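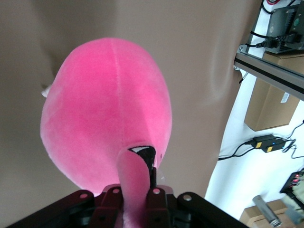
Elin Humphreys

Chapter 6
Planning the Purchase of a Small Robot Cell

When a school or a small workshop decides to buy its first robot arm, the discussion begins usually with the price of the arm. This is natural, but it gives a wrong picture of the cost. In the planning sheet of the Mendmont workshop, which we will use in the whole chapter, the gripper, the cables, the power supplies and the table together took a bigger part of the budget than the buyers had expected.

The first question of the plan should be: what will the gripper hold? A plush toy, such as the pink flamingo between the two black fingers, is soft and has a thin neck and a wide body. A metal block has none of these difficulties. The buyer who writes only "small objects" in the request will receive offers that can not be compared with each other.

Mendmont asked two suppliers for an offer. Prellimberg offered a complete set for 3902 dollars. Gavix offered a gripper alone for 900 dollars, with spare finger blocks at 127 dollars for each pair. On the first reading the second offer looks cheap. It did not include the wrist camera, the mounting rail or the power supply, and these had to be added by the buyer, line by line.

Small parts need their own line in the budget. Power leads, screws, brackets and control modules are easy to forget, and a missing cable can stop the work for as many days as a missing arm. Mendmont had put 102 dollars for such parts and had to ask for more money in August.

In Section 6.1 we learn how to write the list of objects for the gripper. Section 6.2 treats the comparison of offers, with the Mota form as our model. Section 6.3 deals with spare parts and yearly costs. Before you continue, please write down three objects from your own workplace that you would like a robot to pick up, and note for each one its widest and its narrowest place.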